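Search this blog Go Search

Wrist view or fixed view: what we got from 1,045 demos

Posted 14 October 2026

I said in March that I would write up the camera comparison once the numbers settled. They have, so these are my notes. The question was small: if you train a policy on two-arm shelf tidying, how much does it lose when you take away one of the views?

The fixed view comes first, then one from the wrist.

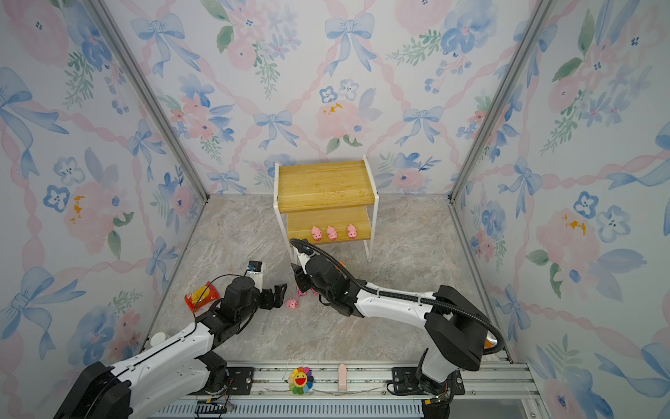
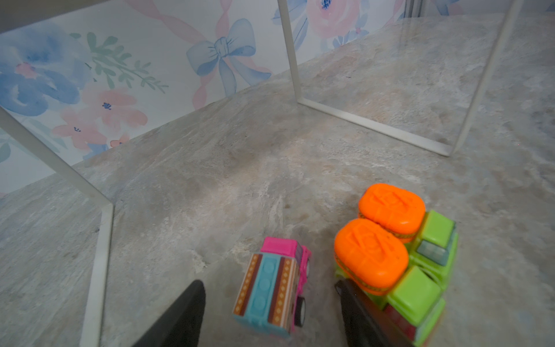 What we trained on

The set is 1,045 teleoperated demos of small toys being moved on and off a two-tier shelf. Rianne Van Hecke drove most of them and Genivaldo Caldeira did the rest. We call the set Trandale, after the street the lab is on. The toys change between sessions, pigs in some and little trucks in others, and the patterned walls get swapped too. The arms stay on the same rail.

I trained three versions of the same policy: fixed view only, wrist views only, and both. Same network, same number of steps, 3 seeds each. Every seed got 20 trials per toy set with start positions it had not seen.

What came out

Both views together did best, as you would expect. The gap to wrist-only was smaller than I had guessed. Fixed-only was clearly the worst, and nearly all of its failures came in the last bit of the reach. The arm went to the right toy and closed next to it.

Wrist-only failed in a different way. It grasped well once a toy was in view, but if the arm started out facing a wall it would drift and sometimes never find the shelf. The white shelf legs take up a lot of the wrist view when the arm is close, and I think the policy leans on them as a landmark. Moving the shelf 5 cm hurt wrist-only more than the other two, which fits, but I have not tested it properly.

One thing I got wrong at first: I cropped the wrist images to a square and lost the tips of the gripper fingers on one side. Grasps got worse right away. If you try this, check your crops before you train — it cost me a week.

What I have not done

All of this is one rig in one room. Borkstead has a second rig with a longer rail, and Genivaldo wants to run the same checkpoints there without any fine-tuning. I expect fixed-only to fall apart. The next set will also have more toys packed close together, where the fingers have less room to get in.

Configs and the seed list are available if you write to me.

Contact | © 2026 Sura Notes | Back to top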